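Learning to Clear a Table with Two Arms: Does a Second Viewpoint Help?

Project report, robotics lab course
Student: Ye-seo Ham
Supervisor: Henk Declercq

1. Background

The course project Hetano is about household tasks with two robot arms. In earlier semesters, students trained policies for a single arm, and the objects were mostly blocks. I wanted to try a task with real tableware, where both arms must share a small space. The task I chose is to place a bowl on a tray and then lift the tray with both grippers.

My question was simple. If we train the same policy once with only the view from overhead, and once with the overhead view plus a low side view, how much does the result change? My supervisor expected a small effect. I expected a large one, and we were both partly wrong.

2. Data

I recorded 400 demonstrations by teleoperation. The first week was difficult for me, as my hands were not used to moving two arms at the same time, and I deleted all recordings from those days and began again in February. The 400 demonstrations are all from after this restart.

Between demonstrations I moved the bowl and the tray to new positions by hand. Other objects stayed on the table as distraction and were also moved, but less often. This was a mistake, and I come back to it in section 5.

For recording I used Stekach, the lab's own tool. It stores the joint positions of both arms together with the video from each camera. Twice it lost the synchronization between the two views and I had to cut these parts out.

3. Training

The policy is a standard imitation learning model which predicts a short sequence of actions. I did not change the architecture. The two versions, which I call "top" and "top + side", were trained for 3000 epochs with the same settings and the same demonstrations. The only difference is the input of the second camera.

4. Results

Each version was tested in 100 trials. I counted a trial as success when the bowl was on the tray and the tray was lifted level for three seconds.

The "top" version succeeded in 52 trials, the "top + side" version in 71. Almost all of the difference comes from the lifting step. From overhead it is hard to judge the height of a gripper above the tray rim, and the "top" version often closed the fingers too early — sometimes above the rim, without touching it. For placing the bowl, the two versions were nearly equal.

5. Problems

When I moved the cup to a place that was rare in the demonstrations, both versions became slower and the arms sometimes hesitated. I tried this in 20 extra trials, which are not included in the numbers above. More variation of the other objects would probably help.

The side camera also sees a large part of the room, with people in it. I did not crop the image. Whether this disturbs the policy I could not test in the time I had.
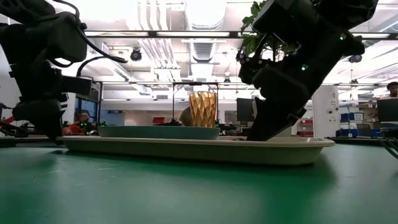
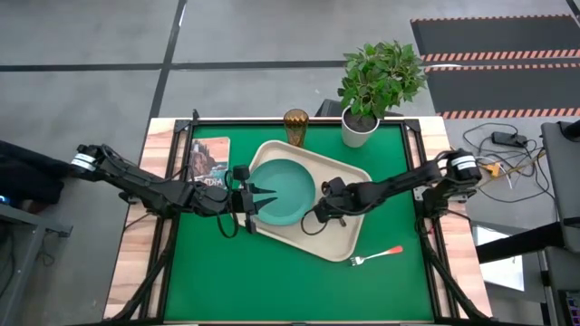

Figure 1. The bowl, the tray and the two arms, in the low view (first) and from higher up (second).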